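# Prune

A prune is a dried plum, and if you've only ever met one in a hospital cafeteria I feel a bit sorry for you. I keep this article on my own wiki and update it whenever I learn something, so expect opinions mixed in with the facts. I've dried fruit at home for years and prunes are still the thing I get asked about most.

## Name

In American English, "prune" usually means the dried fruit, but growers also use it for the fresh kind that dries well with the pit left in. So a "prune plum" at a farm stand is a fresh plum! It confused me for ages. In French, *prune* is the fresh fruit and *pruneau* is the dried one, so watch out if you cook from French recipes. For a while packers in the United States pushed the label "dried plums" to freshen up the image, and you'll still see both on the shelf.

## The fruit

Nearly all prunes come from the European plum, *Prunus domestica*. The round, juicy Japanese types you see in summer can be dried too, but they hold a lot of water and can turn sour around the pit. The European ones are smaller, more oval, and much higher in sugar, and the flesh often comes away from the stone cleanly. Most of the California crop comes from a French variety, the Prune d'Agen or close relatives of it.

My own tree is an old Italian type with dusty blue skin and yellow-green flesh. It ripens in September. I wait until the fruit gives a little under my thumb and a few have dropped on their own — picked early, they dry tough and never get that deep flavor.

## Drying

People used to dry plums in the sun, on wooden trays, and in hot dry places some still do. Big producers use tunnel dryers now. At home I use a plain electric dehydrator at 135°F, and a batch takes me the better part of a day, sometimes well into the next if the plums are fat. Halves go a lot faster than whole fruit.

Whole plums have a waxy skin that holds the water in. Some folks dip them in boiling water for a few seconds to crack the skin (I do), and some prick them all over with a fork. The color goes from purple to nearly black as they shrink, and the skin folds up on itself.
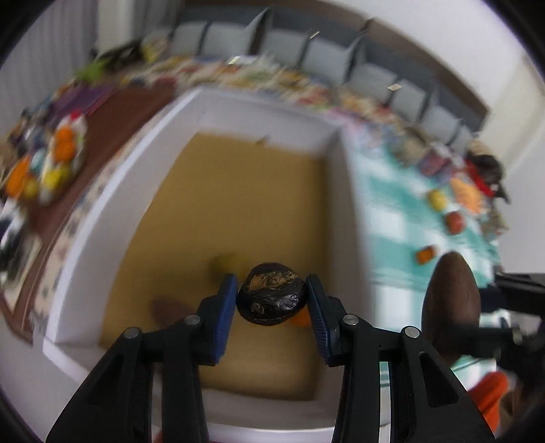
*Dark, glossy and wrinkled, with golden brown showing through in patches.*

A finished prune should bend without any juice coming out when you squeeze it. After drying I put mine loosely in jars for a week and shake them every day, so the damp ones share their moisture with the dry ones. This is called conditioning, and if I see fog on the glass, back they go into the dryer.

## In the kitchen

Prunes go well with pork, rabbit, lamb, and anything with red wine in it. The Scots put them in cock-a-leekie, a chicken and leek soup, which sounded awful to me until I tried it. In Poland and Hungary they turn up in stews and pastries, and a thick plum spread called *powidl* or *lekvar* is made from fresh or dried fruit, depending on whose grandmother you ask.

Baby-food prunes or a quick homemade purée can stand in for part of the butter in brownies. I swap half, never all of it — the full swap gives you something closer to a sponge.

## Food value

Yes, they keep you regular. Prunes have fiber and also sorbitol, a sugar alcohol that pulls water into the gut. They have a good amount of vitamin K and potassium too. I'd start with three or four if you're not used to them.

## Storage

A closed jar in a cool cupboard keeps for months, and the freezer is better still. White dust on the skin is often just sugar coming to the surface. Fuzz is mold, so throw those out.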